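Tabletop Still Life, Session 4: Setting Up the Group
Handout for the evening drawing course, Grondeck Studio
10/06/2020 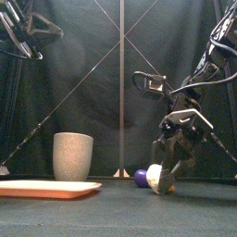 Fig. 1. Tray, cup-shaped container and a tight row of colored forms on a dark surface.

Hi all. These are my notes from the session, tidied up a little so you can use them at home. I talk fast when I get excited about shadows, so if your own notes stop halfway through, start from these!

Why so few things?

I know the temptation. You clear the kitchen counter, you find a nice jug, and twenty minutes later you have every bowl you own on the table and no idea where to look. For this unit I want you to keep the group small. A flat thing, a tall thing and a little cluster of round things will give you plenty to do for a whole evening. My first still life teacher let me have one egg for a month, so I think I'm being pretty generous.

The tray

Look at the tray in Fig. 1. The top is a pale peach that's very nearly cream, and the side facing us is a much stronger salmon orange. A lot of people would mix one color for the whole thing and then darken it with gray for the side, and it would go dead on them. Mix two separate piles of paint. Get the top first, then push the side warmer and richer, and hold them both up against your setup before you put anything down.

The rim at the right end flares out and the corners are rounded, so please don't draw a box and "soften it later." You'll never get around to it (I never do). Draw the curve as a curve from the start. Then put in the shadow under the front and right edges, and put it in dark. That one shape is what makes the tray sit on the table – without it you have a peach-colored rectangle floating in space.

The tall one

The container behind the tray is my favorite, because it's gray-beige and everyone thinks gray-beige is boring. It has a speckled, stone-like texture and a patch of warm brownish light across the middle. Paint the big form first, including the way it narrows toward the base, and let the patch of light go in while the paint is still soft. Speckles come last. A dry brush and a light hand will do it, and if you catch yourself placing them one at a time, go make some tea.

Notice too that the tray hides part of its bottom edge. Overlaps like that are a gift. You get depth for free, and you don't have to fuss over the whole base. I do still want you to sketch the hidden part very lightly, just so that the cup stands where it ought to stand, and then rub it out.

The row on the right

Purple, cream-white, orange-yellow. The cream-white one is bigger and taller than the purple one and covers its right side. Beyond it you only get a small patch of the orange-yellow, down close to the surface. Don't be tempted to show more of it. A little scrap of bright color low down pulls the eye across the whole picture, and it answers the salmon on the far left very nicely.

The purple one is glossy and has one small pale highlight. Leave that highlight alone until the very end, then put it down once and walk away. On the cream-white one, go slowly. It's bright up top with faint yellowish-tan mottling lower down, and if you reach for pure white too soon you'll have nothing left for the bright area.

Cloth and table

A dark green-black cloth is wonderful behind pale things. Mine at home is an old curtain, and I never iron it. Soft vertical folds and a few creases give you something to paint back there, but keep all of it quieter than the objects. The table in Fig. 1 is a muted gray-green, so it's close to the cloth in color, and you'll have to look hard to keep the two apart. Squint! Then squint some more.

For next time

Make 2 small studies of your own group, one in pencil and one in color. Spend 72 minutes on the color one, timer on, and stop when it rings – yes, even if the cup is only half done. Bring both along and we'll pin them up before we start. If you run out of warm gray, there's a spare tube in the drawer by the sink.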